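About Us - Fekell Robotics Planning
Print | E-mail
Thu 22 September
By Omid Vahidi

Hi, I'm Omid, and I run Fekell with Ekrem Tokgöz. We help small companies and schools work out what robot equipment to buy, what it will cost to keep, and what can wait until next year.

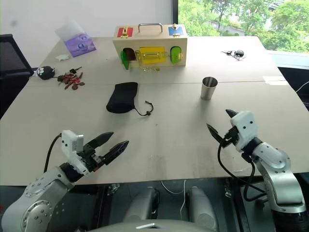

I used to be on the other side of this. At Hukwood I was the guy with the equipment budget, and I spent nearly all of it on a pair of arms before I'd given a thought to grippers, spare cables or a decent table (I still wince). Ekrem sold me the table! We got talking, and a couple of years later we had a company.

Most people come to us with a price for the arms and a blank space under it. So we fill in the blank space. Fingers wear down. Somebody has to be trained, then somebody else when the first person leaves. And please budget for the boring stuff people will handle with the thing - keys, cups, pouches, boxes with little latches. Our own list of those runs to 300 items now and Ekrem keeps adding to it.

We start with a visit, usually 2 hours, and I bring the spreadsheet. It has 11 tabs, sorry. You get a written plan with a "buy now" page and a "not yet" page, and the second one is often longer. For Priretti last July we cut the first order down to one workstation and moved the rest into the following year, which their finance people liked a lot more than their engineers did.

We don't take commission from anyone who makes or sells equipment. We charge a flat fee and tell you what it is before the visit.

Xue is our name for the shared planning sheet every client gets. It covers delivery dates, service dates and who signs for what, and about 100 people log in to it these days. If you'd like a look before you decide anything, write to either of us and we'll set you up with a blank copy.

Last updated: September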